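The little kitchen that came to stay

By the time the play kitchen came into our house I had already written it off. It was a birthday present for our younger child, it arrived in a box the size of a suitcase, and I gave it until March before the whole lot went up to the loft to keep company with the wooden railway. That was two birthdays ago. The railway is still up there, and the kitchen things are downstairs, on whichever surface happens to be free, and very often underfoot as well.

I have come to believe that pretend food is the best value toy there is. You can pay as much as you like for it, of course. There is a shop in Grevton called Marier where a felt breakfast, beautifully stitched, will set you back 30 pounds, and I have stood in there more than once stroking the mushrooms. But our favourites are much humbler things: a colander, a plate, a bowl and a mug, and a few bits of fruit that have been served to every visitor we have ever had, including the man who came to read the meter.

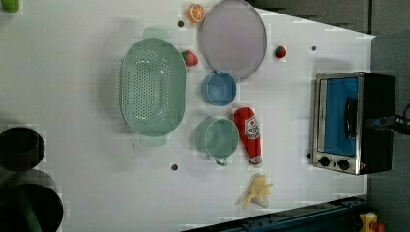
Breakfast things, lunch things and the all-important ketchup.

The colander is the star, and I would never have guessed it. It is a pale green oval with a tab at either end, and it has been a boat, a hat, a cot for a very small bear and (for one whole wet half-term) the steering wheel of a bus. Every so often it is even a colander, and the fruit gets a thorough wash under a tap that exists only in the mind of the cook. I have learnt to wait politely while the water runs. If you reach for your fruit too early you are told, quite sharply, that it is still dripping.

Then there is the plate, a soft greyish lavender and so much bigger than everything else that one slice of orange looks rather lost on it, like the sort of pudding you get in restaurants where you have to stop for chips on the way home. Our cook doesn't mind at all. Portions are small in this house, and the bill, when it comes, is usually 1000 pounds, payable in buttons. Ketchup goes on everything, orange included, and I have eaten more of that particular dish than I care to remember, always with every sign of enjoyment!

What I like most, watching all this from the other end of the room with a real cup of tea going cold, is how much of our own kitchen comes back to me. The mug has to be put down with its handle just so, and I know exactly where that comes from. There is a long sigh before the washing-up, and that one is mine too, I'm afraid. My mother would recognise the business of laying everything out before a single thing is cooked, as she has done it all her life, and I dare say her mother did it before her.
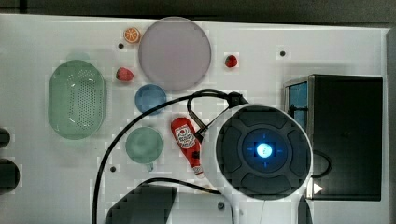

Putting together a set of your own

If you are starting from nothing, I would go slowly and buy by the piece. The big boxed sets look wonderful value (Statska do one with 229 pieces, and I shudder to think of finding that lot down the back of the sofa) but most of it will be ignored. Begin with one dish large enough to carry things on, a bowl, a cup with a proper handle and something with holes in it. Add food as you go. Fruit is always welcome, and a bottle of sauce will see more service than any amount of plastic broccoli.

Second-hand is perfectly good. The Safavi toy market, in the old drill hall, nearly always has a tub of odds and ends by the door, and a wash in warm soapy water brings most of it up nicely. Nothing needs to match. Ours certainly doesn't, and the meals are none the worse for it.

As for keeping it all, a shallow basket has worked far better for us than the lidded box we had before, where the smaller pieces sank to the bottom and were mourned for weeks. We leave it on the low shelf by the back door, next to the wellingtons, and lunch is generally served from eleven.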